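3.2 Changing the bag in the small bin

Of the household chores in our study, changing a bin bag was the one participants took least seriously when we asked about it beforehand. Most called it a single action. In the diaries kept through October it was logged 200 times, nearly always with one word. Watching it done gives a longer account, and we treat it here as four stages: opening, lining, closing and setting down.

Opening takes place in the hands, above or in front of the bin. Thin plastic bags come folded flat and the two layers cling. Participants rubbed the edge between finger and thumb, found the mouth, then pulled it wide before going anywhere near the rim. Bags with loop handles gave an extra point to hold but were also put on sideways more often, with one loop ending up inside the bin.
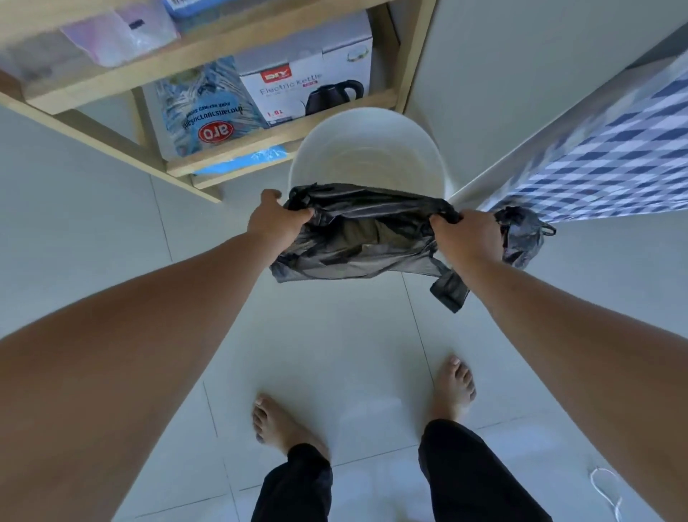
Storage had a clear effect on this stage. Where spare bags were kept within reach of the bin, people stayed bent over or crouched for the whole job. Where they were kept in another room, the full bag was usually taken out first and the bin stood unlined, in two homes until the next day. Fitzsimmons makes the same point in her work on shared kitchens – the distance to the spare bag matters more than the size of the bin.

Lining and closing can be taken together, as both depend on the rim. A round bin has no corners to hook the bag over, so the plastic slides inward as the bin fills. By the time the bag is due to come out, its edge has to be found again and gathered. Some participants tied the bag while it was still in the bin, which keeps the sides upright and the contents low. Others lifted first and tied in the air.

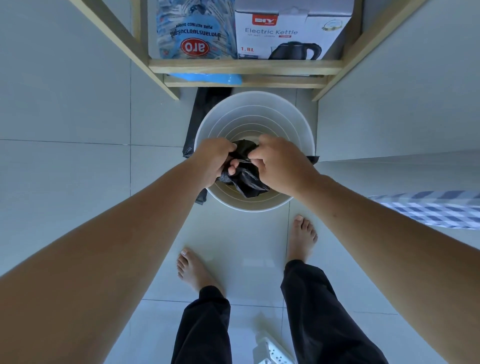 We had expected the choice between these two methods to follow the weight of the waste. It did not. People kept to one method whether the bag was nearly empty or packed full, and several said they had learned it from a parent. Bins pushed under a low shelf were the exception. There is little room to lift straight up, and participants either pulled the bin forward or worked at an angle with their arms under the board.

Setting down is the stage most often left out of written instructions. A bag may be put on the floor before use, to be smoothed or turned the right way round, or after use, while the hands are needed for something else.
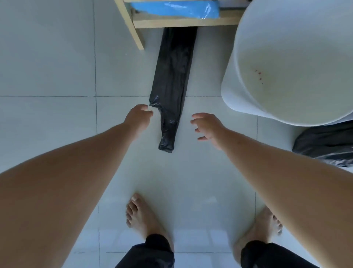

Floor type came up in the interviews at this point. Participants with tile were relaxed about putting a bag down and said they would wipe up if they had to. Those with carpet carried the bag straight to the door, or stood it on newspaper. Coding for all four stages was finished on 22 Dec 2018, and the codes for setting down were the only ones we had to revise – the first version did not separate bags waiting to be used from bags waiting to go out.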